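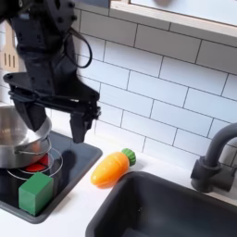

Quick one tonight because I have to be up at 5 and the laundry is still going. But I promised an update on the no-takeout thing so.

Week six. Still alive. Have spent 292 dollars less than the same stretch last fall, and yes I did go back through the bank statements with a pen like my mother. 292! That's a car repair. That's most of the car repair I actually had in January, so it's already gone, but still.

What's working: soup. Beans. More soup. Cooking on Sunday and again Tuesday night when there's no choir. I had this whole plan with a spreadsheet, one tab per week, and I think I opened it twice. What I do now is look in the fridge at 4 in the afternoon and text myself what I see. Dumb but it works. If the text says "half cabbage, eggs" then it's cabbage and eggs and I stop thinking about it.

What's not working: lunches. I get so bored. I'll make a big pot of something on Sunday and by Wednesday I would rather eat the container. Tried freezing half, which helped, except I don't label anything so last week I thawed what I was sure was lentil and it was applesauce. Had applesauce for lunch. Fine.

Also the Plamness place on the corner changed their sign and now I have to walk past a picture of dumplings every single night. Rude.
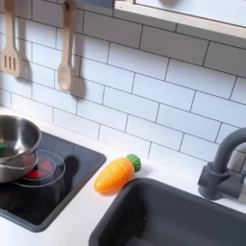

Ok the bean thing, because three people asked. I got it from Guido Sartori, who ran the kitchen at the Rostley community hall when I was washing dishes there, years ago. He didn't write recipes down and got kind of offended if you asked. So this is me remembering.

Soak overnight. Drain. Fresh water, bay leaf, half an onion you don't even chop, a lot more olive oil than seems ok. Bring it up to a boil for ten minutes, then turn it way down and leave it for 90 minutes with the lid a little off. Salt near the end, he was very firm on that. I've read since that it doesn't matter and you can salt whenever. I still do it at the end. Old beans take longer, sometimes a lot longer, so taste one and if it's chalky keep going.

Then the part that makes it good, which is garlic and a torn up piece of stale bread fried in more oil until the bread is brown, dumped on top right when you eat it. Not before or it goes to mush. Lemon if you have it. I never have it.

A bag of dried beans does me 2 dinners and a lunch, and I'm a big eater. My sister says it would feed her for a week but she also thinks crackers are a meal.

Somebody in the comments asked if I miss takeout and which place the most. Sarkar on Friday nights, no contest. The eggplant. I tried to make it at home and it came out gray and kind of sad and I ate it standing at the counter out of spite. If anyone has a method where the eggplant doesnt drink all the oil please tell me, I've tried salting and I've tried the oven and I'm out of ideas.

The deal was 56 days total so there's two weeks left. After that I'm thinking takeout once every other week, and I have to walk there and get it, no delivery. The delivery fees were the really ugly part of those statements. I don't want to type the number.

Next time: bread, maybe. I bought yeast. It's been sitting there looking at me since Tuesday.

Dryer just buzzed, goodnihgt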